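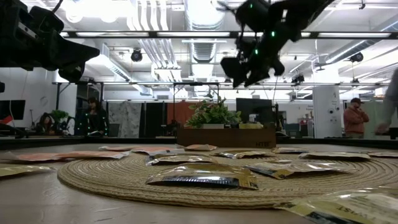
Why would I put snacks on a placemat when I already own a bowl? One reader sent that to the Lurko inbox, and it's a fair place to start. Most bowls of wrapped snacks work perfectly well. If yours does, keep it. The questions below are for people who have bought their snacks by the mixed carton and are wondering whether any of the advice printed on the carton is worth following.

Frequently asked questions: foil snack packets on the shared table

Does a woven placemat do anything for the snacks?

Not for the snacks. They're sealed in foil and don't care what they're lying on. A round jute mat does mark out a spot on a big wooden table, so people know the packets are for taking. It also stops the slippery ones from skating off when somebody reaches across. We've seen it claimed that natural fiber "keeps snacks fresher." We don't believe it, and we'd like to see how anyone tested it.

Is jute hard to keep clean?

Harder than the people selling it let on. Crumbs work their way down between the coils of rope and stay there. Shake the mat upside down over a trash can, then go over it with the brush end of a vacuum. Don't soak it. Jute holds water for a long time and can start to smell like a wet sack. For grease, blot, sprinkle on some baking soda, wait 30 minutes and brush it off. That helps with a fresh spot. On an old one we've had no luck at all.

How many packets should I put out?

Fewer than you think. Sterel, whose mixed carton we buy, suggests tipping out the whole thing "for abundance." A carton holds 100 packets. Of course they'd like you to tip it out. Put out enough to cover the mat loosely and refill when you can see more rope than foil. Packets at the bottom of a heap get crushed, and then you have a heap of crumbs in nice wrappers.

Should I sort them by color or flavor?

You can, and it will last until the first person goes looking for the one they like. What does help is laying the packets label side up. A lot of foil wrappers look alike from the back, silver or gold and not much else, and people end up handling six of them to find one. If you only do one thing on this page, do that.

Do the shiny ones go faster?

We were told so by the Esteves catalog, which charges extra for metallic wrappers. Our own experience is that the ones people like go faster. The rest sit there gleaming until December.

What about allergies?

This is where loose packets are worse than a box, and we won't pretend otherwise. Some mixed cartons print the full ingredient list on the outer carton only, with little or nothing on the single packet. Check before you throw the carton away. If the list isn't on the packets, cut the panel out and leave it next to the mat. Keep anything with nuts in a separate place with its own label. Sealed foil is no help once somebody has opened a packet and put it back down, so make it a rule that opened packets leave the table.

Can I leave them out overnight?

In a sealed packet, usually yes. The date on the wrapper is the thing to go by, along with any storage note. Chocolate is the exception. Strong sun through a window will soften it, and once it sets again it has gray streaks and a chalky bite. It's generally safe to eat, but it isn't much of a treat. Look for mice before you trust our "usually."

Is a plant on the same table a bad idea?

Only if you water it carelessly. Keep it in a pot with a saucer, and move the mat before you get out the watering can. We're more doubtful about the "snack planter" Musturus sells, with a tray built in beside the soil. Potting mix gets everywhere as it is.

Can the wrappers be recycled?

Mostly not through curbside pickup. Many are thin plastic with a metallic layer, and a recycling symbol doesn't mean your town takes them. Try scrunching one up: if it springs open again, it's probably plastic film. Ask your local program, and put a trash can within reach of the table in the meantime, or the empties will end up back on the mat among the full ones.

What does all this cost?

Our mat and 2 cartons came to around $200, most of it snacks. The cheaper way is to buy the same bars and chips at a warehouse store and mix them yourself. We compared, and the only thing missing was the leaflet about abundance.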